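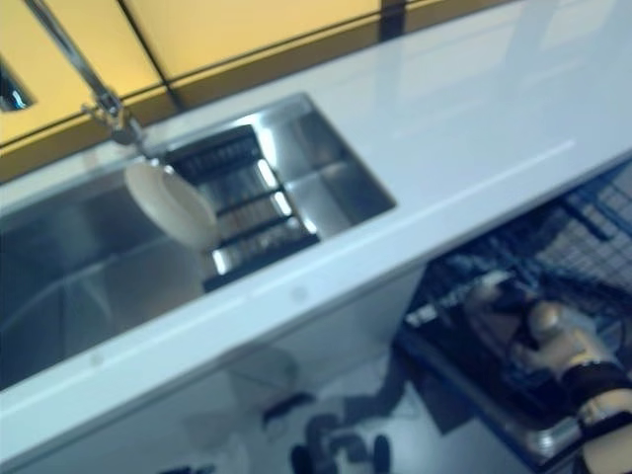
Sink end, blue rack pulled out, hand reaching toward the items

gretley_pots: Week 2 of the robot on washing up at Hamden. It does the racks, I do pans. Wednesday they cut my evening hours.

dalik77: Ours did 323 items in a shift. No moaning, no backache.

gretley_pots: no wages either

N Hollenstein: Not fair on dalik. My wrists were shot after almost 400 plates a night – glad to hand it over tbh. But get the hours in writting.

dalik77: ^ this. We got moved to prep, same pay

gretley_pots: Nobody's offered me prep. Asking Gertraud tomorow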